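The bowls came first, the shop second. That's how she tells it anyway, standing at the back of Cestine with a mug of tea going cold and the phone ringing every few minutes.

"I'd bought a box of picnic stuff at a house clearance in Muston. Five pounds the lot. Wanted the flask. Flask leaked."

The rest was plastic. Bowls, beakers, a lid that fitted nothing. She put them on a shelf in August and they were gone by the weekend, so she bought more. Now it's most of what she sells, and she still sounds a bit put out by it.

Does she mind people calling it junk? "My mum does. She had the same ones and threw them out. Now she comes in and picks them up and goes quiet."

Colour is what people come for. Not makers, hardly anyone asks about makers. They want the orange their nan had, or a purple to go with the lime green at home. She lays things out on a dark green cloth when she's sorting, says you can't judge a yellow on a white table. "White lies to you. Everything looks clean and cheerful. Put it on the green and you see what you've got." 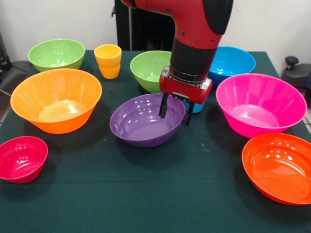
Stacking is a sore point. Cups she'll allow, one inside another, as long as they come apart without a fight. Bowls get spread out first, always, and only stacked when she knows what's going where. She lost a good pink one to a stack, split down the side. "I was rushing. I'm always rushing."

Washing: warm water, soft cloth, no dishwasher. Sticky labels come off with cooking oil and patience. Scratches stay. She won't polish them out and she wont hide them at the bottom of a pile either.

Prices start at 45p for a small beaker and the dearest thing she's sold was a full picnic set, 40 pounds, to a couple who then ate their lunch off it in the car park. She liked that. "It's for eating off. I get people asking if it's safe on a shelf in the sun. Well, it'll fade. Put some crisps in it."

Next is the spring fair at Illari, wich means 200 pieces wrapped and boxed and she hasn't started. Newspaper or tissue? "Tissue. Newspaper comes off on the pale ones."

The phone again. Someone after a blue lid.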